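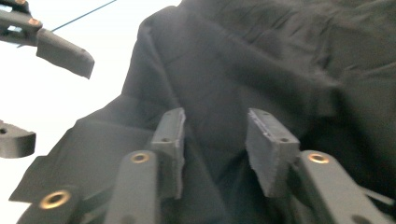 Mulleo is my list of words for cloth and clothes, the ones people used at home and on market stalls and hardly ever wrote down. I started it because my nan had a word for the fluff that gathers in a pocket and I couldn't find it in any dictionary I owned. Since then it has grown to 1103 entries, which still makes me laugh a bit. Each entry is a word or phrase, what it means, where it was heard and how sure I am of it. Take black cloth with a slightly fuzzy surface, the sort that goes charcoal grey once there's light on it and lies in soft rumpled folds. I have eight separate words for that greyed look alone, and two of them flatly contradict each other! If that sort of thing pleases you, you're in the right place.

What you get

One plain text file, words.csv, and one called sources.csv that goes with it. There's also a folder named notes, full of my half-finished thoughts, which you're welcome to ignore. Open the files in any spreadsheet program. If your accents come out as gibberish, tell the program the file is UTF-8 and try again (this catches me every single time I change computers).

The columns in words.csv

word: the word as I heard it or found it, lower case unless it's a place name
meaning: one or two sentences in my own words
kind: fabric, garment, stitch, fault, tool, washing, or other
heard_in: a town or county, sometimes only "north" or "coast"
sure: a, b or c, explained further down
source_id: matches a row in sources.csv
also: other spellings, split with semicolons

I know "other" is a lazy label. It holds button words, insults about people's hems, and a whole run of terms for clothes that have been slept in. I did try splitting it up last winter, got cross with myself and put it all back.

Where the words come from

600 of them came out of conversations, mostly in kitchens and at the Prukico remnant shop, where I worked the counter for years and kept a notebook under the till. Another 300 came from old letters, parish newsletters and the backs of sewing patterns. The remainder were posted to me by readers of my newsletter, and those are the ones I'd treat with most caution, lovely as they are. I asked everyone I spoke to whether I could use what they told me, and left out anyone who said no or looked doubtful. There are no names or addresses in the files, and I've blurred the place wherever a village was small enough to give someone away.

How sure am I?

An "a" means I've had the word from at least two people who don't know each other, or from one person and something in print. A "b" means one good source. A "c" means I wrote it down in a hurry and may have misheard. Please don't quote a "c" in a book! I had one down as a word for a badly turned collar and it was a surname.

Spelling

Most of these had never been spelt by the people who said them, so I've gone with whatever a reader would be likeliest to say aloud correctly. Where someone did write the word down for me, their version wins, even if it looks peculiar. Doubled letters are a mess. I changed my mind halfway through the letter M and haven't gone back over the earlier ones yet.

Things that are wrong or missing

Knitting is thin, as I don't knit and don't always understand what I'm being told. Men's tailoring is thinner still. The west is hardly covered at all, apart from one very productive afternoon in a village hall. Some words are rude, and a few are unkind about people who couldn't afford new clothes; I've kept those in and put "harsh" at the start of the meaning so you can filter them out.

Older versions

The first version was called Naidu and had no sources file. If you've got a copy, please bin it, the row numbers don't match up with anything now. The current one was put up on July 26, 2024. I'm hoping to have the spelling of A to L sorted in September.

Using it

Teach with it, print it, put it in a quiz, name your boat after something in it. All I ask is that you say it came from Mulleo and keep the "sure" column attached if you pass the file on. Wornuro, my other list, covers words for weather on washing day and shares some rows with this one, so if you join the two you'll get duplicates. Match on word and heard_in together to clear them.

Corrections are very welcome through the issues page. Tell me the word, where you heard it and who used to say it (your gran, the woman at the launderette, whoever), and leave out their name.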